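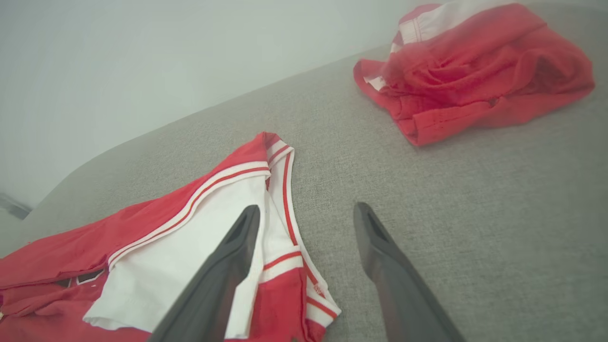
How do I fold a basketball jersey so the letters don't crack?

Posted in Laundry & Clothes, Clarnbridge Community Help

Marcelino Salcedo
I have inherited my brother's Bulls jersey, along with the responsibility for it, which he explained to me at length over the phone. It's the red one with the big black letters outlined in white. I currently fold clothes on the couch, using a method best described as giving up halfway. T-shirts forgive me. The jersey does not. It slides around, the armholes are big enough to lose a child in, and the striped trim flips over onto the front every time I look away.

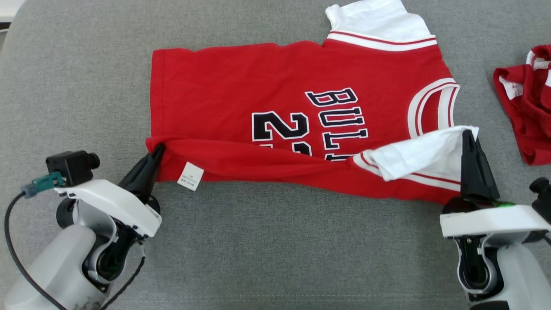

I've tried folding it in half the long way first, but then the crease goes straight through the lettering, and my brother says that is how you ruin one. He also says I should hang it. I have one closet and it's full. It needs to fit in a drawer 2 inches taller than my patience. Is there a proper way to do this, or do I mail it back to him?

Segura_Mom_of_Boys
just roll it. mine have been rolled since february and they're fine. life is short

Encarnación Alcaraz
I ran the uniform closet for the Illgate youth league for longer than I meant to, and I have folded 600 of these if I have folded one. Do it like this.

Put it face down. Everybody wants to admire the lettering while they work, and that's how the crease ends up in it. Before you fold anything, run your hand along the armholes and the neck and get the trim lying flat. If the trim is flipped now, it will be flipped in the drawer, and it will have made up its mind.

Fold each side in toward the middle of the back, only as far as the edge of the shoulder strap. Try to keep those two folds outside the lettering. On a small jersey with wide letters you may not manage it – lay a sheet of tissue paper in there and move on. Then bring the hem up in one loose fold to the neck. Don't press it down with your palm. I know it's satisfying.
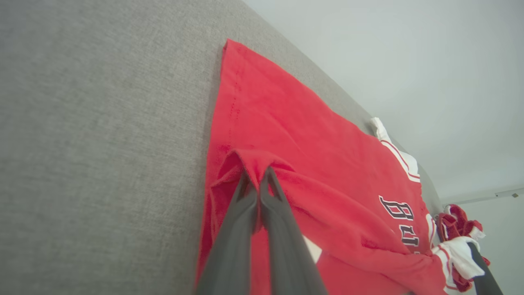
Pinch the fabric in the plain part, away from the letters.

If it still slides, move to a table with a bath towel on it. And never iron over the print, whatever your brother tells you.

Marcelino Salcedo
Took me four tries and a towel, but it's in the drawer. My brother has asked for proof.

Povon50
You could get a second closet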